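Drawstring bags, how many demos before it stops being a mess?

mitsuko_amano
OK so I'm 56 demos into the bag task and I have questions! Clear plastic bag, blue drawstring, fruit inside, one arm. I keep changing my mind about where to grab. Lately I've been going for the plastic right by the opening.

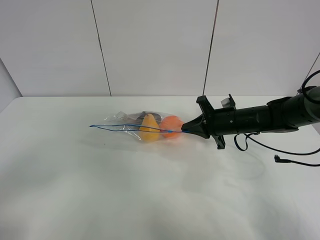
My plan was to get to 80 and then train, but Musa (our labeling tool) makes me tag every grasp by hand and I'm getting slow and cranky. Would you stop at 40 good ones and toss the rest?

cudden_fan
Don't toss anything! I kept my clumsy ones in March and the policy learned to recover from bad grabs. Are you recording the wrist view too?

mitsuko_amano
Yep, both views. The wrist one gets pretty smeary when I move fast, though.
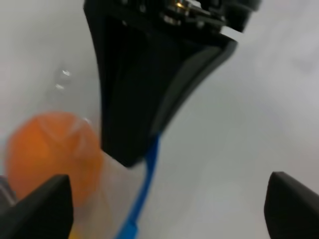

I've been slowing down near the string, but then each demo drags on forever — and my hand cramps up.

catarina_a
I'm with you on slowing down, but I don't agree with cudden_fan. Clumsy demos made mine dither over the bag like it forgot its keys. I'd cut them.

cudden_fan
Dithering sounds like you mixed 2 grab styles, Catarina. Different problem.

catarina_a
Maybe! I still got better results after cutting.

mitsuko_amano
Ugh, I definitely mixed styles. Fine, I'll sort them by grab point tonight and train on each pile separately.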